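Wash room notebook, June
Sunday, started 8:40 a.m.

Carried over from last time: the gray film on the darks. Teresa McGrath thinks it is detergent residue. I think most of it is lint from the towels. We agreed to stop mixing them and see what changes before arguing any more.

Setup. Sasby machine on the left, cotton program, the long rinse switched on. Hashmi powder for the light load, Hashmi liquid for the darks. No softener in either. The softener bottle is on the top shelf and should stay there until we finish this set, please.

Light load, dry weight before washing: 3,402 g. That is sheets, the pillowcases from the Litarau batch and the bath towels. Powder 75 g, measured on the small scale because the scoop has lost its line. I cleaned the drawer first. There was a hard plug of old powder in the back corner of the main wash side, which I broke up with a wooden skewer and flushed out with a kettle of warm water. It had probably been there since before we moved the machines.

9:25. Light load running. Foam in the door glass was low all the way through, lower than with the liquid.

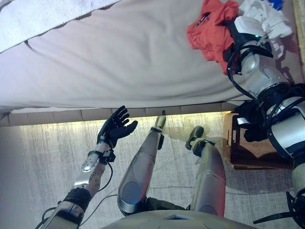
Muchen Qiu asked whether sheets need to be weighed fully dry or if "feels dry" is good enough. Fully dry. Cotton picks up enough moisture from the room to throw off the before and after, and on a damp day you can't feel it. Leave everything on the rack overnight with the window shut, then weigh first thing, before anyone runs the kettle in there. If you can't do that, write "not rested" next to the number and we will leave it out of the table.

Lint. Emptied the filter before the load, ran it, let it drain, opened the filter again. Plenty of white fluff and one shirt button. Dried the fluff on a paper towel and bagged it. It didn't register properly on the big scale so it needs to go on Guilan Luo's. I have labeled the bag LIGHT A.

Towels separately next time. I know this makes an extra load but with sheets in the drum we can't say where the lint is from. Aiguo Jiang says that new towels shed most in the first few washes and then settle down, so we should note how many times each has been through. There is laundry marker in the drawer under the ironing board. Put a dot on the care label each time.

One towel on its own, rested: 436 g. It is the heaviest in the batch, and the one I suspect.

Creases. The sheets came out twisted into a rope again, with a pillowcase inside. Shook them out by hand and hung them by the short edge. Xiaoyan Cui hangs hers by the long edge and gets less stretching along the hem. I will try it on half the batch and mark which is which. 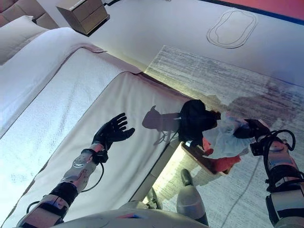 Bed with the pillow and white bedding, beige-gray blanket over the foot.

11:50. Blankets. Not washing any of these yet. The label on the Pisstead one says cool wash and dry flat, and we have nowhere to dry it flat until the second rack comes back from being welded. Guilan suggested laying it over two racks pushed together with a sheet underneath. That could work if the gap is small, but I don't want a ridge down the middle of it. Waiting.

Darks. Second load at 12:10, liquid, cold, everything turned inside out and zippers closed. Ran an empty rinse first to clear the drum, then wiped the rubber door seal. The lower fold of the seal had a ring of white fluff in it, even after the rinse. This is a point for my side, although Teresa will say the fluff was stuck there by detergent.
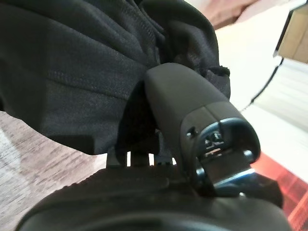
For checking the film we need the same light every time. Use the desk lamp from the side, low down, and look across the cloth. Overhead light hides it. Press a strip of clear tape on the outside of the left leg or sleeve, lift it and stick it to a white card if you are looking for residue, black card for lint. Write the load on the back of the card before you put the tape on.

To do
Weigh LIGHT A on the fine scale
Towels alone, same powder, same program
Rerun the darks with 2 rinses and compare the cards
New scoop
Ask Aiguo when the rack is due back
Button is in the dish by the sink if anyone is missing one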